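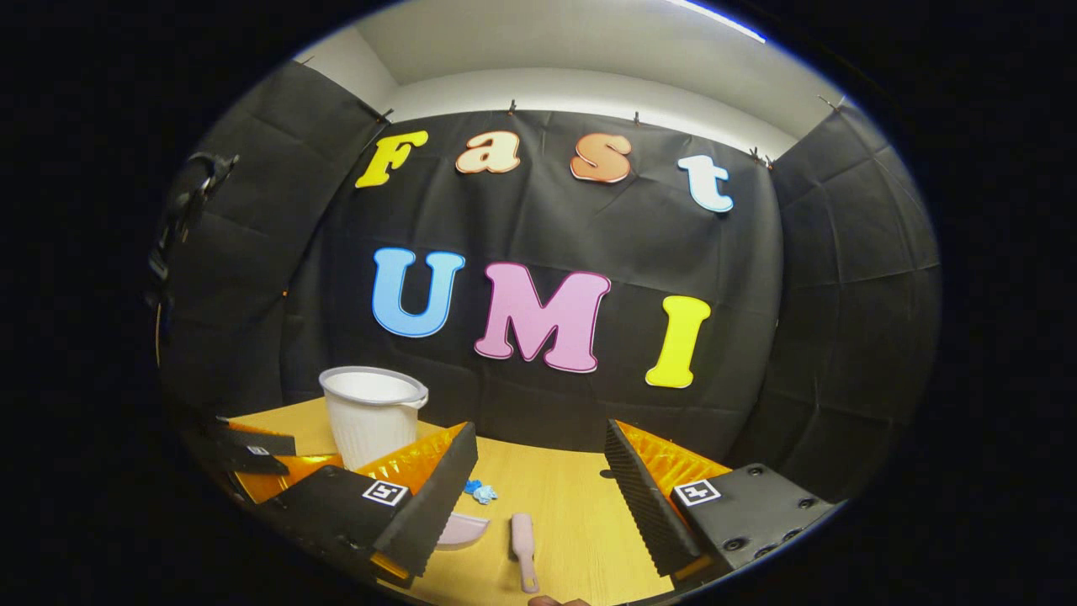 Progress report, second period: hand-held gripper comparison
Prepared by Verena Mayrhofer for Waltraud Zaugg, Kultulel program office

Work in this period

The second period was set aside for comparing finger designs on the hand-held gripper before we commit to one for the main recording work. We finished the comparison in February. The fisheye camera and the body of the tool stayed the same throughout, and only the fingers and their contact surfaces were changed.

Two finger sets were tested. The Toft set is a flat rigid finger with a rubber face. The Nedska set is an orange ribbed fin-ray finger with a black serrated foam strip along the inner edge. Both sets carry a square marker on the plate so that the opening width can be read from the camera view.

Tasks and setup

All recording was done at the tabletop station, with the black backdrop up and foam panels on the side walls. Small household items were used, among them a white plastic bucket and a pale pink brush with a long handle. Operators picked up an item, moved it to a given spot and released it. There were 16 tasks in total, and four operators took turns with both finger sets.

We recorded nearly 2,000 demonstrations. Of these, 289 were rejected at review. The main reasons were dropped items, lost marker tracking and operators starting before the recording did.

Findings

The Nedska fingers did better on curved and thin items. They bend around a handle and hold it with less squeezing, and operators reported less strain in the hand after a long session. The Toft fingers were more exact when placing flat items near an edge, and they are easier to clean.

Marker tracking was the weak point for both. At full opening the markers sit low and to the sides of the view, where lens distortion is strongest, and the width reading becomes noisy. Piltska supplied a new lens calibration late in the period. It has fixed most of this, but recordings made before the change have to be processed again.

The foam strips wear. We replaced them twice on the Nedska set – more often than planned – and have ordered a denser foam to try.

Budget

Spending is within the approved amount. The extra foam was paid for from the consumables line. No change to the budget is requested.

Next period

We will go on with the Nedska fingers and keep one Toft set for the flat placing tasks. Reprocessing of the early recordings comes first, followed by the first transfer tests on the robot arm. The written task instructions also need a revision, mainly the part on when to start moving.

One decision is needed from your office: whether the rejected recordings should be kept in the archive or deleted. We would prefer to keep them until the transfer tests are done.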